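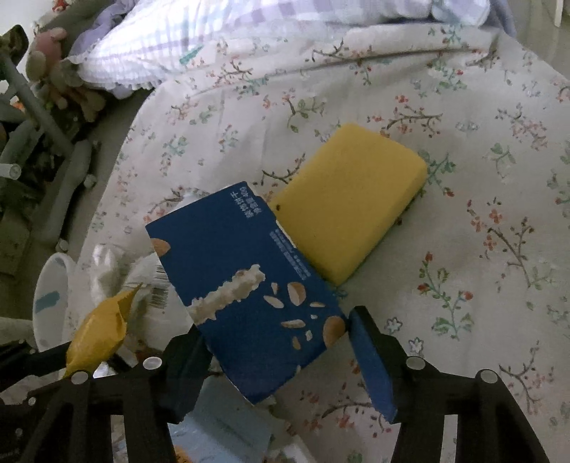 Two Stars for Callthorpe

Home Stories Reviews Essays Submit About

18 March 2019
By Celeste Tapia

I gave Emiliano Zúñiga two stars in February and he moved in across the street in March, so you can imagine how my spring was going.

I should back up. I run the fiction half of a book site called Pimura. The other half, which is cookbooks and travel, belongs to my friend Araba, and her half pays the hosting bill. My half gets 60 readers on a good day and I love every one of them, even the guy who only writes in to correct my commas. Publishers send us stuff. Well, Gaete Books sends us stuff, and they send it by the boxful, and at the bottom of the last box was a novel called Callthorpe.

It was 217 pages long and I was mad by page nine. It's about a man who inherits a lighthouse and thinks about his ex-wife in it. That's the book! There's a storm, but he sleeps through it. I wrote a review that was longer than it needed to be (3,369 words, Araba checked) and I called the lighthouse "the only character with any light in it," which I was so proud of that I read it out loud to my sister over the phone.

Then I posted it and went to bed and forgot the whole thing.

So in March there's a moving van, and there's a man on the sidewalk with a lamp under each arm, and I do the neighborly thing and walk over with banana bread. He's tall, kind of stooped, very polite. He says his name is Emiliano. I say mine is Celeste. He says what do you do, Celeste, and I say, God help me, "I work in dental billing." That's true in the daytime.

"And you?" I said.

"I write a little," he said, and set down the lamps.

I knew right then. I'd seen the author photo. I had made a remark about the author photo.

For the next week I lived like a burglar. I took the trash out at midnight. I parked around the corner on Tarneo Street and cut through the Huets' yard, until Yannick Huet caught me by the hydrangeas and wanted to know if I was in some kind of trouble. I told him everything. He's a retired mail carrier and he has kept bigger secrets than mine, he said, and then he asked if he could borrow the book.

That was my mistake, lending it to him. He loved it. He came over the next evening holding it against his chest and told me he'd cried at the storm.

"He sleeps through the storm," I said.

"I know," said Yannick. "His wife used to wake him up for them."
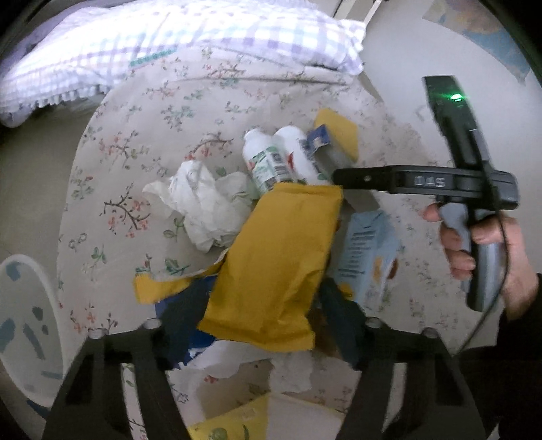

I told him there was no such line in the book. He found it for me, page 40-something, half a sentence in the middle of a long paragraph about paint. She liked him awake for thunder. I had gone right past it. I'd been busy, I remember, writing down my thing about the light.

So I read it again that night, the whole book, sitting on the bathroom floor where the lamp doesn't show from the street. I still think the middle drags. I still don't need four pages on how to clean a lens. But I'd have given it three and a half, and I'd have left his face out of it.

Here's where Araba says I should have quietly fixed the stars and kept my mouth shut. I made more banana bread. I practiced on the porch steps. When he opened the door he was wearing an apron and he had flour up to both elbows, and before I got a word out he said, "Pimura, right?"

I said what?

"Your picture is on the website," he said. "It's a nice one."

I stood there. I wanted to be a hydrangea.

"The thing about the lighthouse was pretty good," he said. "I was sore for two days and then I stole it. My brother-in-law asked what the book was about and I used your line." He took the bread and looked at the bottom of the pan. "You burned this one less."

I told him about the half a sentence on the page with the paint. I told him I'd missed it. He didn't say anything for a bit, and then he asked if I'd had dinner, and yelled back into the house for somebody to put out another plate.

The new one's due in the fall. He's asked me to read it first and I've said no three times, and the pages are on my kitchen table under the phone bill.

Comments

Ignacio Mansilla
I've been Yannick. Lent a book to a friend who hated it and we didn't speak for a month. Loved the bathroom floor.

marlow_reads
is the lighthouse book real, I would read that

Araba Osei
For the record my half would have given the banana bread one star.

Ignacio Mansilla
Also it should be "he said," with a comma in the second porch bit. Sorry. I can't help it.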